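Robótica de tarefas domésticas

12 partilhas | 2 comentários

A robótica de tarefas domésticas estuda máquinas capazes de arrumar, dobrar, lavar ou empilhar objetos em casas e pequenas oficinas. Em 2018, os aspiradores autónomos são comuns, mas pegar num objeto e pousá-lo no sítio certo continua a ser assunto de laboratório. O exercício mais usado é o empilhamento de cubos — simples para uma criança, exigente para um braço mecânico.

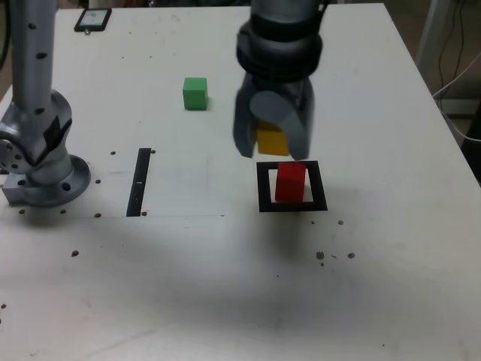
Cubos coloridos e garra robótica sobre uma mesa branca. 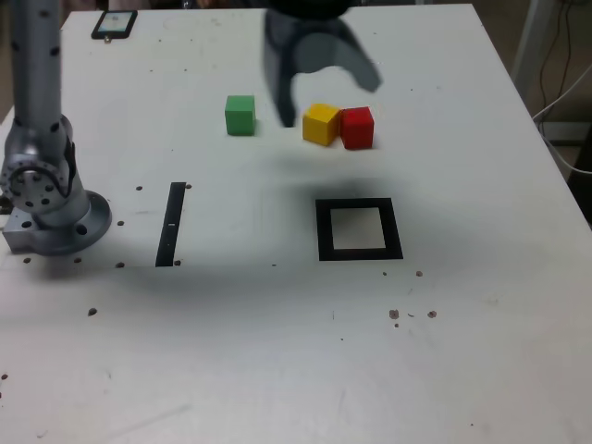
No ensaio de Skendus, publicado em agosto, o sistema Nadeo completou 85 de 829 tentativas de arrumação sem ajuda humana. A maioria das falhas ocorreu no momento de largar a peça. Na oficina de Drusville, com peças sempre na mesma posição, os resultados foram melhores, mas cada mudança de tarefa exigia 23 minutos de preparação.

Roupa, loiça molhada e sacos de plástico permanecem fora do alcance da maior parte dos sistemas — o método Hong, por exemplo, aplica-se apenas a objetos rígidos.

Última edição: 30 jan 2018 | Contacto | Direitos reservados | Voltar ao topo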